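Hand towel won't hold a roll

Small terry hand towels, 27 of them, for a guest bathroom shelf. I fold each one lengthwise and it opens up again at one end, usually with a corner left out. Is it the fold or the towel?

Mwangi Khaemba
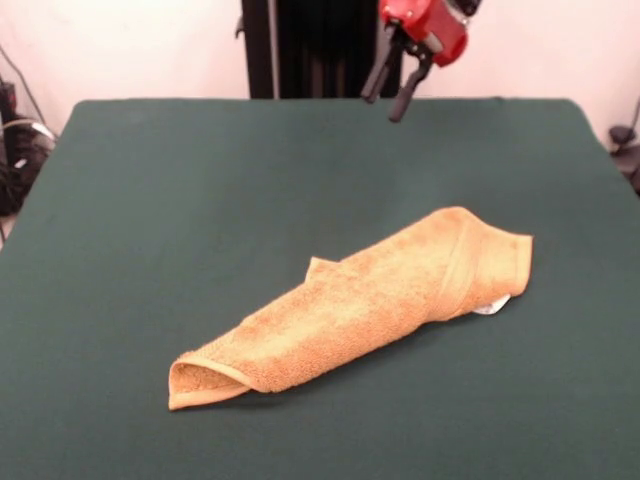 Loose corner at the upper edge, open pocket at the left end.

Kerubo Muriithi
The fold. Tuck both corners in first – then roll from the banded end toward the other hem. Keep the care label inside.

Chang-ho Wang
I just stack mine flat.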